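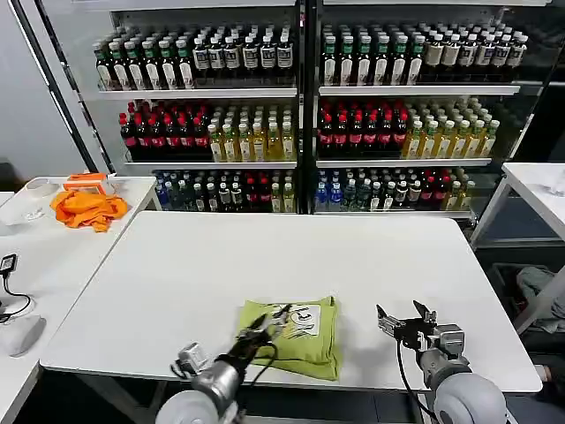
글 하디자 하라합 (Hidayah Harahap)
생활관리 담당 편집자, 섬유·세탁 분야

천 가방과 면 의류의 세탁, 건조, 보관 요령

면 소재 천 가방은 관리 방법이 의류와 크게 다르지 않다. 차이는 세 곳에서 생긴다. 손잡이 접합부의 봉제 밀도가 높아 건조가 느리고, 프린트 면이 열에 약하며, 바닥 솔기에 먼지와 음식물 가루가 쌓인다. 이 글에서는 캔버스와 평직 면 가방을 기준으로 하고, 같은 방법을 적용할 수 있는 면 티셔츠와 앞치마도 함께 다룬다. 왁스 코팅 원단, 황마, 내부에 방수 필름이 접착된 보냉 가방은 제외한다.

세탁 전 점검

주머니를 비우고 가방을 뒤집는다. 바닥 솔기를 손가락으로 벌린 뒤 마른 솔로 긁어낸다. 이 단계를 물세탁 후로 미루면 젖은 가루가 솔기 안에서 굳어 제거하기가 어렵다. 솔은 신발용보다 모가 짧고 단단한 것이 좋다. 편집부에서는 Dustgate 틈새솔을 쓰는데, 모 길이가 맞으면 다 쓴 칫솔로도 결과는 같다.

색 빠짐은 안쪽 시접에서 확인한다. 흰 면 조각을 물에 적셔 시접에 대고 10초간 누른다. 색이 묻어나면 단독 세탁한다. 연두, 노랑, 주황 계열은 묻어난 색이 흰 천에서 잘 보이지 않으므로 밝은 창가에서 본다. 그래도 판단이 서지 않으면 단독 세탁으로 분류한다.

다음에 해당하면 세탁기에 넣지 않는다.
손잡이 접합부의 실이 풀린 것
프린트 가장자리가 들뜬 것
금속 스냅에 녹이 생긴 것
바닥판이 봉제로 고정되어 분리되지 않는 것

얼룩 처리

얼룩은 전체를 적시기 전에 처리한다. 젖은 원단에서는 세제가 희석되고 얼룩의 경계도 보이지 않는다.

식용유와 버터: 주방용 중성세제를 원액으로 바르고 손가락으로 눌러 스며들게 한 다음 10분 둔다. 문지르면 표면의 섬유가 일어나고, 그 자리가 나중에 희끗하게 보인다.
커피와 차: 찬물을 뒷면에서 흘려보낸다. 남은 자국에는 산소계 표백제 희석액을 쓴다.
흙: 완전히 말린 다음 털어낸다. 젖은 상태로 닦지 않는다.
볼펜: 소독용 에탄올을 면봉에 묻혀 바깥쪽에서 안쪽으로 두드린다. 밑에 흰 천을 깔고 색이 옮겨 올 때마다 자리를 바꾼다. 프린트 위에는 쓰지 않는다. 에탄올은 일부 인쇄 잉크를 녹인다.
곰팡이 점: 실외에서 마른 솔로 털고 산소계 표백제 희석액에 담근다. 염소계 표백제는 색이 있는 면에 쓰지 않는다.

세탁

물 온도는 30도로 맞춘다. 면 자체는 더 높은 온도를 견디지만 프린트와 봉제사가 그렇지 않은 경우가 많다. 봉제사가 폴리에스터이고 원단이 면이면 수축률이 달라 고온 세탁 후 솔기가 운다. 한번 울어버린 솔기는 다림질로 일부만 펴진다.

프린트 면이 안으로 들어가도록 뒤집고, 손잡이는 본체 안으로 접어 넣은 뒤 세탁망에 담는다. 손잡이를 밖에 두면 다른 빨래를 감아 접합부에 하중이 걸린다. 탈수는 회전수 400으로 제한한다. 기종에 이 설정이 없으면 가장 낮은 단계를 고른다.

손세탁은 세제를 먼저 녹인 물에 가방을 눌러 담그고 뒤집어 가며 누른다. 비틀어 짜지 않는다. 큰 수건 위에 펴고 수건째 말아 누르면 물기가 충분히 빠진다. 헹굼은 물이 맑아진 뒤 한 번 더 한다. 섬유유연제는 생략한다. 장바구니 용도라면 유연제가 원단의 힘을 떨어뜨려 바닥이 처진다.

형태 잡기와 건조

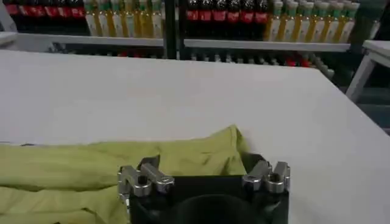 읽는 시간 7분

탈수가 끝난 원단은 바로 꺼낸다. 세탁조 안에 뭉친 채로 두면 접힌 선이 그대로 남는다. 평평한 작업대에 올리고 다음 순서로 정리한다.

1. 솔기 두 곳을 양손으로 잡고 위아래로 가볍게 당겨 길이를 맞춘다.
2. 가운데에서 바깥쪽으로 손바닥을 밀어 주름을 뺀다.
3. 손잡이를 펴고 꼬인 곳을 푼다.
4. 바닥 모서리에 손을 넣어 각을 세운다.

티셔츠는 2번과 같은 방식으로 몸판을 먼저 펴고 소매는 나중에 편다. 목둘레는 당기지 않는다. 늘어난 골지는 건조 후에도 돌아오지 않는다.

가방은 거꾸로 넌다. 입구가 아래로 향하면 물이 바닥 솔기에 고이지 않는다. 집게는 입구 쪽에 대지 말고 옆 솔기의 아래 끝, 즉 뒤집어 널었을 때 위로 오는 모서리에 물린다. 직사광선은 피한다. 형광에 가까운 밝은 색은 햇빛에 빨리 바래고, 접힌 부분과 노출된 부분의 색 차이가 눈에 띈다.

건조 여부는 손잡이 접합부로 판단한다. 몸판이 말랐어도 접합부는 천이 여러 겹이어서 속이 축축한 경우가 흔하다. 두 손가락으로 세게 눌렀을 때 차가운 느낌이 있으면 더 말린다. 급하면 선풍기 바람을 접합부 쪽으로 보낸다. 건조기는 권하지 않는다.

다림질

약간 습기가 남아 있을 때 안쪽에서 다린다. 프린트 면에는 다리미를 직접 대지 않고, 필요하면 얇은 면포를 덮은 뒤 스팀 없이 눌렀다 뗀다. 미끄러뜨리면 프린트가 밀릴 수 있다. 손잡이는 길이 방향으로만 다린다. 두꺼운 캔버스는 분무기로 물을 뿌리고 5분 기다린 뒤 다리면 다림 횟수가 줄어든다.

접기

접는 선을 매번 같은 곳에 두면 그 선을 따라 프린트가 갈라진다. 프린트가 있는 가방은 인쇄 영역을 피해 세로로 접는다.

세로 접기: 양옆을 뒤판 쪽으로 넘겨 폭을 줄이고, 손잡이를 몸판 위로 내린 다음, 바닥에서 입구 방향으로 접어 올린다. 프린트가 바깥에 남으므로 보관함에서 찾기 쉽다.
말기: 얇은 평직에 적합하다. 바닥에서 시작해 입구까지 말고 손잡이로 한 번 감는다. 캔버스에는 맞지 않는다.

보관

접은 가방은 눕혀 쌓지 말고 세워서 꽂는다. 쌓아 두면 아래쪽 것을 쓰지 않게 되고, 오래 눌린 접힘선은 세탁으로도 잘 펴지지 않는다. 칸막이는 서류꽂이로 대신할 수 있다. Lurine 수납함처럼 뚜껑이 밀폐되는 제품을 쓸 때는 제습제를 함께 넣고 한 철에 한 번 교체한다. 싱크대 하부장은 피한다. 배관 주변의 습기가 높고 냄새가 밴다.

식품용과 비식품용은 분리한다. 생선이나 육류를 담는 가방은 색을 정해 두면 관리가 간단하다. 이 가방은 쓸 때마다 세탁하고, 나머지는 한 달에 한 번이면 충분하다.

손잡이 보강

접합부의 실이 한 올이라도 끊어졌으면 무거운 물건을 담기 전에 보강한다. 폴리에스터 30수 3합 재봉사와 두꺼운 바늘을 쓴다. 기존 바늘땀의 바깥쪽에 사각형을 박고 대각선으로 교차시킨다. 손바느질이면 박음질로 두 번 돈다. 같은 구멍을 다시 쓰면 원단이 약해지므로 기존 땀에서 2밀리미터 떨어뜨린다. 원단이 이미 얇아졌다면 안쪽에 면 조각을 덧댄 뒤 같은 방법으로 박는다.

독자 질문

흰 프린트가 누렇게 변했다는 문의가 있었다(마와르 론도누우 님). 잉크 자체의 변색이면 되돌릴 수 없다. 세제 잔류가 원인이면 30도 물에 한 시간 담갔다가 두 번 헹구는 것으로 옅어진다. 먼저 모서리 한 곳만 시험한다.

풀 먹이기에 대한 문의도 있었다(빌마 뮐더르 님). 각을 세워 둘 장식용 가방이라면 가능하다. 장바구니에는 권하지 않는다. 풀기가 남은 원단은 접힌 자리가 먼저 해지고, 습한 곳에서는 벌레가 생긴다.

최종 수정 2019년 8월 16일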